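Handling Rules Should Be Written Before the Robot Arrives
Opinion, 2/23/19

Standards for automated parcel handling have for too long been drafted by those who buy the machines. The working group at Clistby has now circulated its proposed code, and its central demand deserves support: no handling task should be passed to a robot until the manual practice has been set down, tested and agreed.

The draft runs to 19 clauses. Most concern guarding and emergency stops, on which there is little dispute. Clause four is different. It requires that every grip, lift and turn be recorded as performed by trained staff, with more than 200 examples for each class of carton – and that the markings on the carton be treated as instructions, binding on a machine as they are on a person.

Suppliers such as Vultum regard this as a burden. It is a modest one. A tall carton asks for one hand low and one hand high, and a rule that says only "grip securely" records none of that knowledge.

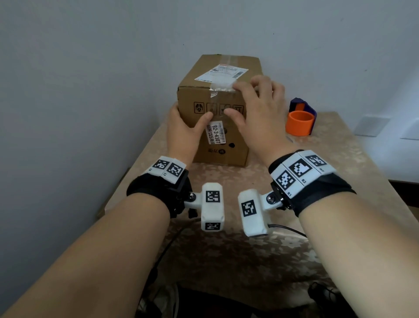 Hefin Kneath objects that a written practice soon hardens into the only practice permitted, and that sites with older stock would be judged against cartons they never handle. The point is fair. The code should therefore be reviewed each February, with sites free to submit their own methods.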